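The Plerkaler are a playable people in the tabletop game *Astow*, and I've run them at my own table long enough that I volunteered to write this entry (sorry in advance for the opinions). They're tall, stooped marsh folk with long jaws and four-jointed arms, and they can't lie aloud. Any false sentence comes out of a Plerkaler as a hum. Players either love that or ask to switch characters by the second session!

## Origins

The rulebook is slippery about where they came from. Giorgia Cirillo, who wrote most of the setting, puts their first villages in Wondau, a drowned valley on the southern edge of the map. The later supplement moves them north to the salt quarries of Čierny and says the marsh came afterward. I prefer the marsh version, mostly because the quarry chapter is dull, but both count as official and your game master can pick.

What the two accounts agree on is the Hundred Witnesses: 100 Plerkaler who swore to a treaty they knew was false, and whose descendants have hummed ever since. Only 13 of them have names in print.

## Appearance

Adults stand taller than a human and fold down to sit, which makes them a pain in low dungeons. Skin runs from slate to nearly black, and they paint the forearms white for weddings and trials. The hand is the odd part — two fingers, no thumb, both of them hard and flat. I sketch mine with the upper finger as a long plate that tapers down to a point, like the black one on the gripper here, and a player of mine copied the boxy block behind it for the wrist. The book says a Plerkaler can pick up a coin with no trouble but needs a special grip for a human sword, so check the weapon table before you buy anything.
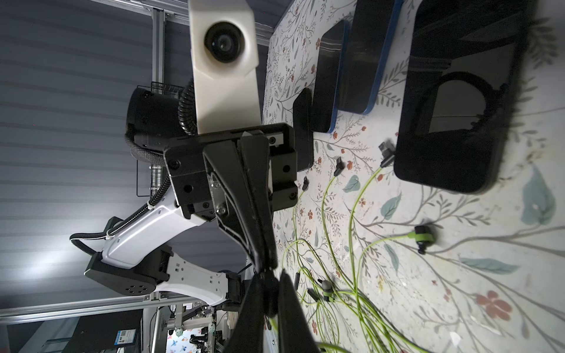
## Playing one

You get a bonus to Insight and a penalty to anything involving disguise. The hum is the real feature. It can be heard 55 feet away in open air, and half that through a door, so a lying Plerkaler is also a loud one. Silence is allowed, and so are questions, riddles and very careful phrasing. Most good Plerkaler players end up talking like lawyers.

Favorite classes at my table are scout, judge and bell-keeper. Avoid thief unless you enjoy suffering (some people do!).

## Customs

Courts in Wondau hire them as witnesses, and they're paid in lamp oil. Family life centers on the long bench, where relatives sit in order of age and pass food down the line without speaking. Two elders preside, one at each end, and whoever is holding the dish has the right to be heard. When we played a bench supper I sat the elders like the two white and black arms on that long rail, one left and one right along the near side of the table, and the flowered top with its little green-gray vines would do nicely for the cloth. Guests are given the middle place and should expect to wait for seconds. 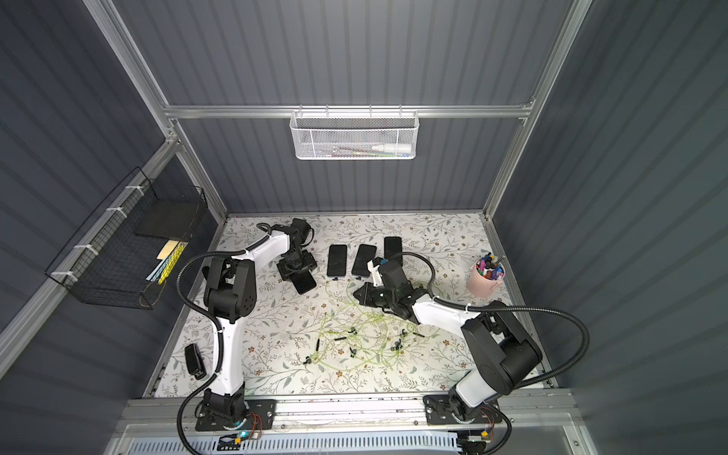 ## Variants

Nazareno Lombardi's fan supplement adds the Quiet Plerkaler, who lost the hum and are distrusted by everybody for it. They're stronger than the standard version, so I'd drop one of their starting skills. A river-dwelling branch is mentioned in the Čierny chapter as well, but it gets 2 lines and no statistics.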